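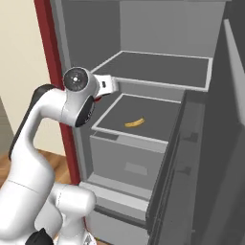 Wiludo - Lagerhinweise für Lebensmittel im Privathaushalt

Wiludo ist ein deutschsprachiger Textdatensatz mit kurzen Lagerhinweisen für frische und verarbeitete Lebensmittel. Jeder Eintrag ordnet einem Produkt einen Lagerort, einen Zustand und einen Hinweistext zu. Gedacht ist der Datensatz für Textklassifikation, für Suchfunktionen in Rezept- und Vorratsanwendungen und für Untersuchungen zur Sprache von Haushaltsratgebern.

Stand dieser Beschreibung: Version 2, Januar. Version 1 wird nicht mehr gepflegt und ist wegen der geänderten Feldnamen nicht kompatibel.

Inhalt des Pakets

eintraege.csv - alle Lagerhinweise, ein Eintrag pro Zeile
produkte.csv - Produktliste mit Synonymen und regionalen Bezeichnungen
zonen.csv - Lagerzonen mit Kurzdefinition
AENDERUNGEN.txt - Änderungen gegenüber Version 1
LIZENZ.txt

Zeichenkodierung ist durchgehend UTF-8 ohne BOM, Trennzeichen das Semikolon. Felder mit Semikolon oder Zeilenumbruch stehen in doppelten Anführungszeichen. Leere Felder bedeuten "keine Angabe" und sind nicht mit dem Wert "unbestimmt" gleichzusetzen, der eine bewusste Entscheidung der Annotierenden festhält.

Felder in eintraege.csv

id - fortlaufend, wird bei gelöschten Einträgen nicht neu vergeben
produkt_id - Verweis auf produkte.csv
zustand - roh, angeschnitten, gegart, geöffnet, unbestimmt
zone - Verweis auf zonen.csv
hinweis - Freitext, höchstens 44 Wörter
quelle - Kürzel der Textsammlung
konflikt - 0 oder 1, siehe unten

Die Produktliste führt Pflanzensorten nur dann getrennt, wenn sich die Lagerhinweise unterscheiden. Früh- und Lagerkartoffeln haben deshalb eigene Einträge, rote und gelbe Zwiebeln nicht. Regionale Bezeichnungen (Blaukraut, Karfiol, Nüsslisalat) stehen im Feld synonyme, durch senkrechte Striche getrennt.

Lagerzonen

Der Datensatz unterscheidet 6 Zonen: Kühlfach, Gemüsefach, Kühlschranktür, Gefrierfach, Vorratsschrank und Raumtemperatur offen. Temperaturangaben aus den Ausgangstexten wurden nicht normalisiert, weil viele Texte keine nennen oder Bereiche angeben, die sich mit der Nachbarzone überschneiden. "Keller" kam in den Ausgangstexten häufig vor, wird aber als Vorratsschrank kodiert. Wer diese Unterscheidung benötigt, findet das Wort in der Regel noch im Freitext.

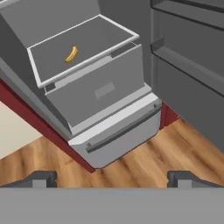 Abb.: Banane im offenen Fach eines grauen Schranks (gerendert).

Konflikte

Ratgebertexte widersprechen sich. Bananen, Tomaten, Brot und Honig sind die bekannten Fälle, daneben gibt es weniger auffällige wie geöffneten Senf oder Basilikum im Topf. Widersprüchliche Hinweise zum selben Produkt im selben Zustand bleiben nebeneinander erhalten und tragen konflikt = 1. Eine Auflösung durch Mehrheitsentscheid wurde geprüft und verworfen: Häufigkeit in den Quellen sagt vor allem etwas darüber aus, wie oft ein Text abgeschrieben wurde.

Für Klassifikationsaufgaben mit nur einer richtigen Zone pro Produkt sind die Konflikteinträge vorher auszuschließen. Wer das unterlässt, misst am Ende die Inkonsistenz der Quellen mit.

Erhebung und Annotation

Die Hinweise stammen aus drei Textsammlungen: Skeltia (Kundenbroschüren eines Hofladenverbunds), Galtis (Beiträge aus einem Haushaltsforum, mit Einwilligung der Verfassenden) und Falcão (Unterrichtsmaterial für Hauswirtschaft, aus dem Portugiesischen übersetzt). Die Übersetzung besorgte Filipa Leitão, die auch die Annotationsrichtlinie verfasst hat.

Jeder Hinweis wurde von 2 Personen unabhängig kodiert. Bei Abweichung in der Zone entschied eine dritte Durchsicht, bei Abweichung im Zustand wurde "unbestimmt" gesetzt. Texte mit weniger als 20 Zeichen wurden entfernt, ebenso Werbeaussagen und Verweise auf einzelne Marken. Forenbeiträge wurden orthografisch nicht korrigiert. Im Teil Galtis ist daher mit Kleinschreibung, fehlenden Kommas und Dialektformen zu rechnen.

Bekannte Einschränkungen

Fleisch und Fisch sind gegenüber Obst und Gemüse unterrepräsentiert. Die Falcão-Texte setzen stellenweise ein wärmeres Klima voraus und empfehlen die Kühlung früher, als es in deutschen Ratgebern üblich ist. Angaben zur Haltbarkeit in Tagen sind nicht als eigenes Feld ausgezeichnet. Sie stehen, falls vorhanden, im Freitext und wurden inhaltlich nicht geprüft.

Die Hinweise ersetzen keine lebensmittelrechtliche Auskunft. Für Gemeinschaftsverpflegung, Säuglingsnahrung oder die Beurteilung bereits verdorbener Ware ist der Datensatz nicht geeignet.

Aufteilung

Eine feste Aufteilung in Trainings- und Testdaten wird nicht mitgeliefert. Empfohlen wird eine Trennung nach produkt_id. Bei zufälliger Aufteilung nach Zeilen geraten nahezu gleichlautende Hinweise in beide Teile - das betrifft vor allem Skeltia, wo Broschüren über mehrere Auflagen kaum verändert wurden.

Lizenz und Rückmeldungen

Nutzung und Weitergabe sind mit Namensnennung gestattet, die Einzelheiten stehen in LIZENZ.txt. Für den Teil Galtis gilt zusätzlich, dass Beiträge auf Wunsch der Verfassenden gelöscht werden. Abgeleitete Fassungen sollen die id beibehalten, damit Löschungen nachvollzogen werden können.

Fehlermeldungen bitte mit id, Feldname und Korrekturvorschlag an Filipa Leitão. Änderungen an zonen.csv werden nur zu einer neuen Hauptversion übernommen.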